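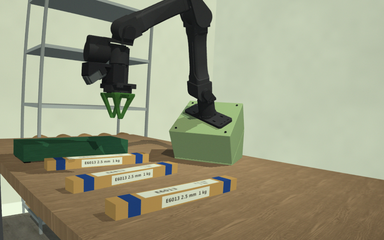 Does the Jemdale limewash hold its colour better than the ordinary stuff? Going by what I've got so far, I can't tell them apart, and I don't think the people selling it could either.

June, 4 pm, back bench. Notes on the limewash panels, mostly for me, and for Milan when he takes over the second batch.

Supplier's claim is that their putty is aged longer, so it carbonates more evenly and the green doesn't go patchy. Fine. Every supplier says their putty is aged longer. I asked Lévesque for the batch sheet and got a brochure.

What I did: mixed 200 g of green earth into 3000 g of putty, thinned with tap water until it ran off the brush like skim milk. Same again with the Urnevlow putty we've always used. Lime plaster panels from the same pour, misted the night before and again in the morning. 4 coats each, a day between coats. Same brush, washed between.

Results to date:

- Coat 1: both looked terrible. Normal.
- Coat 2: Jemdale a touch more opaque. Could be that I stirred it more recently. The pigment drops out fast and I wasn't strict about it – my fault.
- Coat 3: level.
- Coat 4: both have soft clouding, a bit heavier near the bottom where the panel stays damp. If I shuffled them I'd be guessing.

Rub test with a dark cloth, 600 strokes each (arm still sore). Both chalked a bit. Milan Bakker had a look and reckons the Jemdale came off lighter on the cloth. He also knew which cloth was which, so I'm not writing that down as a result. Next time someone else labels the backs.

Things I don't trust in the above:

1. The panels dried near the roller door. The left end gets the draught and the Jemdale lot was all at the left end. Should have alternated them.
2. The pigment came out of two tubs. Same code on the lid, but the older one had gone lumpy and I sieved it by eye.
3. Tap water. Ours is hard and it may matter, may not.

The Jurkstead job is the reason anyone's asking. The owner wants a pale green in the hallway and has been told by a friend that cheap limewash "goes blotchy". All limewash goes blotchy, that's what people pay for. If she wants flat colour she should buy a tin of flat paint and save us all the trouble. I've said this more politely in the email.

Price difference is hard to justify on what's in front of me. I'd hold off ordering until the second batch has been up long enough to cure properly, and I'd like one panel of each outside under the eaves, where rain can get at the bottom half.

To do:

- new panels, alternated, backs labelled by someone who isn't painting
- one tub of pigment, sieved properly
- stir before every dip, no excuses
- chase Lévesque again for the batch sheet – the real one
- casein additive: leave it out for now, it'll only muddy things

Brush is soaking in the white bucket. Don't tip it down the sink.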